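## Calside hall gets its floor back

Good news for anyone who's been dancing on carpet tiles since the spring: the old hall at Calside reopens on Sunday, and I've been pestering people for details all week.

I spoke to Karlijn Maes, who runs the Rekatska folk dance group, and she was so excited I could hardly keep up with my notes. Her lot have been squeezed into the school canteen (low ceiling, terrible echo) and they can't wait to get back. She's expecting 100 people for the first session, which will be a proper crush!

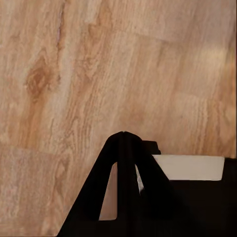
The money side took a while. The appeal needed £800 more at the end of the summer, and a sponsored walk out to Smadi brought in £717 of it. I did the walk myself and my knees are still complaining. A couple of late donations covered the rest, so there's nothing owing.

Doors open at 2 in the afternoon, and the dancing carries on until teatime. Soft shoes only, please – Karlijn was very firm with me on that! The Costalance bus stops right outside, and I'd use it if I were you, as parking round there is a nightmare. Tea and cake in the side room, and I'm told there'll be a fiddle player if his car gets through its MOT.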